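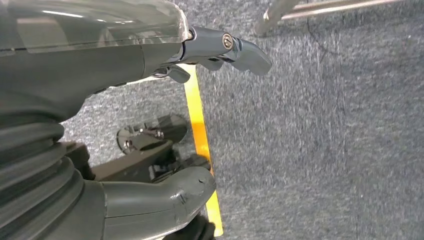 Fita de marcação Femeo em alcatifa de pelo curto: cinco meses de utilização

Análise de Hélder Nogueira, 6/7/22

A maioria das fitas de marcação de pavimento é ensaiada em betão pintado ou vinil. A alcatifa é um caso à parte: a superfície de contacto é descontínua, o adesivo agarra apenas o topo das fibras e qualquer excesso de cola fica no pelo quando se retira a tira. Colocámos a Femeo amarela em fevereiro, na sala de ensaios de Farkham, sobre alcatifa cinzenta mesclada, e mantivemo-la até agora.

Aplicação

A alcatifa foi aspirada duas vezes, sem detergente. A fita desenrola sem esticar e rasga-se à mão, embora o corte fique irregular; para topos limpos convém usar lâmina. Pressionámos com um rolo de borracha Wumeck em passagens lentas. Sem rolo, as margens levantam logo no primeiro dia. O fabricante pede 4 horas de repouso antes da passagem de rodas e cumprimos esse prazo.

O alinhamento é o ponto fraco. Depois de assente, a fita tolera uma única correção. À segunda já traz fibras coladas e perde aderência de forma evidente. Recomendo marcar a linha com giz e aplicar em troços curtos.

Visibilidade

O amarelo é vivo e lê-se bem contra o cinzento, mesmo à sombra do equipamento. O padrão salpicado da alcatifa disfarça o pó, mas a fita não: as marcas de sola notam-se ao fim de poucas semanas. Saem com um pano húmido. O álcool isopropílico também as remove, mas deixa a superfície baça.

Desgaste

Nas zonas de passagem a pé não houve descolamento. Junto às mesas, onde se arrastam cadeiras, substituímos dois troços. Sobre as juntas da alcatifa a fita acompanha o desnível e acaba por vincar; Apolline Lacroix sugeriu interrompê-la de cada lado da junta e o problema não voltou a aparecer.

Remoção

Puxada devagar, em ângulo baixo, sai inteira. Puxada na vertical, arranca pelo. Nos troços com cinco meses ficou um resíduo ligeiro, eliminado com aspirador e escova. A fita Olaniyan que usávamos antes deixava uma faixa pegajosa que escurecia com o uso.

Preço

Cada rolo custou-nos 43 euros, valor elevado para uma fita sem reforço têxtil. A Olaniyan fica mais barata à compra, mas obriga a contar com o tempo de limpeza.

A favor: cor, remoção, resistência ao tráfego pedonal.
Contra: preço, pouca margem para reposicionar, vincos nas juntas.

Adequada a marcações temporárias em alcatifa de pelo curto. Não a testei em pelo alto nem em placas com base de feltro.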